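I've been running Wusaleo on my own machine since February, and I think I've used it enough now to say who should bother with it. Short version: if you train manipulation policies and you're sick of waiting for lab time, get it. If you want pretty renders, look elsewhere.

The idea is simple enough. You take one task in simulation, and Wusaleo shuffles the clutter and the lighting between runs so your policy can't just memorize a room. Then it scores you on layouts the policy never trained on. I gave it 200 demos of a bathroom task (lid work, mostly) and let it build 2345 variations overnight – my fan was not happy!
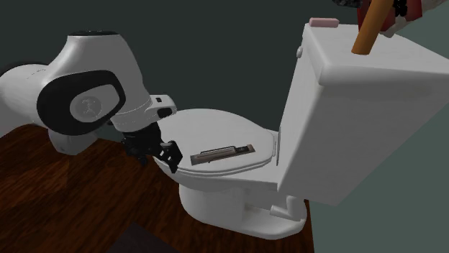 Gripper at the front of the closed lid, with an object lying on top.

Things left on the lid are where it gets interesting. My old policy, trained on plain layouts with Namex, did fine until you put anything in its way, and then it fell apart. After retraining on the shuffled set it finished 311 of the held-out runs, almost double what it managed before. I really didn't expect that from the same network and the same demos! Digby Lowther tried the same recipe on kitchen drawers and got a much smaller bump, so don't take my number as a promise.

Now the grumbles. Contact is a bit mushy, and thin edges like a lid rim sometimes let a finger sink in before the physics catches up. Setup ate most of a weekend (the docs skip a whole step about joint limits, and I only got past it thanks to a forum post by Đức Từ). And there are only 8 bathroom layouts to start from, so you'll want to make your own pretty quickly.

I haven't tried any of this on a real arm yet, so no word on transfer. Four stars from me, and I'd go to four and a half if they fix the rims.

Contact | © Biwott Reviews | Back to top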